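News > Music > Newsletter > July

Print | E-mail

Before the records, there were the dumplings

Those of you who have been with us since the early newsletters will remember Kaiwen Deng as the shy one at the back of the stage at Nostham, playing keyboards for other people and hardly looking up. Well, this July he put out his second album, Kornik, and he is singing every word of it himself, and I have had it on in the kitchen so often that the rest of the house has begun to hum along (even the ones who swore they didn't care for it!).

What I didn't know until lately is how he paid for it. Long before anybody bought a ticket to hear him, Kaiwen was selling frozen dumplings with his cousin Chunhua Li under the name Puvus. They started with 4 trays a night, made after supper and sold out of a cooler behind the rehearsal rooms, and by the end of the first winter they were supplying 208 trays a month to small groceries and one very loyal bowling alley. The pork and chive was the favorite, though I would have voted for the egg.

He kept at it all through the first record, which sold 978 copies against a pressing of 1000. He still has the other 22 in a box and says he has grown fond of them. Every dollar from the dumplings went into studio time, a better microphone, and the string players you hear on "Qin," the long slow song that closes the new album and which, I don't mind telling you, made me sit down on the stairs.
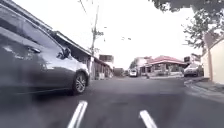 Aiguo Shao wrote in to say that the first record deserved far better than it got, and that the second side of it, played straight through with no skipping, is still the best thing Kaiwen has done. I have gone back and listened again on that advice, and while I would hold out for "Qin," there is a waltz near the end that I had forgotten altogether and am very happy to have back.

Chunhua runs Puvus by herself these days, with a proper kitchen and a second freezer, and Kaiwen tells me he still goes in on mornings when he isn't traveling and folds a few hundred to clear his head. He writes his verses there, he says, and has lost more than one of them to a floury pencil. Shadi Masri, who produced both records, has asked him to start carrying a notebook.

The album is in the shops now, and we have a few signed copies to share among readers. Send us a line with your favorite song and we'll put the names in a hat.

Print | E-mail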